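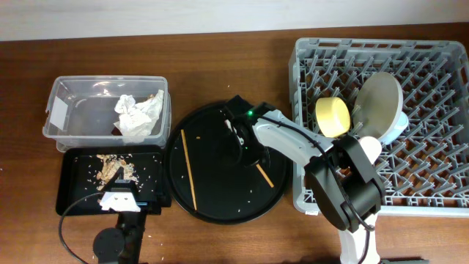
Clear container and black tray on the tabletop.

Search support Enter keywords
2 min read

Hum and intermittent dropout on Ginum column speakers, Craddock hall

Status: open, waiting on parts

Reported: Low hum from the left column at all fader positions. The right column drops out for a second or two during speech, more often once the system has been on for a while. Amplifier is a Ruton two-channel, 240 V supply. Mixer is a Sernine.

14:10 Muted all mixer channels. Hum unchanged. Pulled the left input at the amp and the hum stopped, so the amp and speaker run are fine.

14:25 Swapped left and right inputs at the amp. Hum moved to the right column. Fault is in the line from the mixer or the mixer output.

14:40 Bypassed the wall plate with a temporary balanced lead. No hum. Opened the plate and found the shield touching the earthed back box. Re-terminated and sleeved it. Left column now quiet.

15:05 Right column. Amp log shows 17 protect events since March, all on channel 2, code 214 (output overcurrent). Disconnected the speaker line at the amp and ran a dummy load for half an hour with no events.

15:50 Metered the right speaker line. Reading jumps when the connector behind the column is moved. Connector body is cracked and has discoloured at one terminal. Taped it off and left channel 2 muted.

Next: replace the connector, check the cable end for stray strands, clear the log and retest at normal level. Please don't unmute channel 2 before then.

Contact support | © Ruton Support | Back to top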